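Two Arms, One Table: The House Rules Behind Shared Robot Cells

When Hotik began putting pairs of robot arms on the same bench, the safety paperwork covered people well. It said very little about how the arms should treat each other. The company's answer, adopted in June, is a nine-page work rule that its partner Valente now follows too.

The rule starts with space. Any area both grippers can reach is marked in the cell plan as shared, and both arms slow to 60 millimeters per second inside it. Bins have to stay where the plan puts them. If one is moved, the plan gets a new number before work starts again.
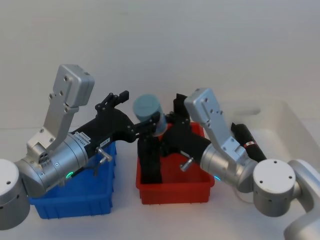 Close quarters: the two grippers nearly meet over the red bin.

Handing over a part gets its own section. One arm holds still while the other moves – never both at once. Cables are checked at the start of each shift, and every gripper carries a label that matches its entry in the log.

Hotik reviewed 1,016 handovers before settling on the wording. Of those, 89 broke the draft rule in some way, mostly because both arms were moving. Valente wants the speed limit raised for soft parts, and the two firms plan to test that next. Until then, 60 stands for everything on the table.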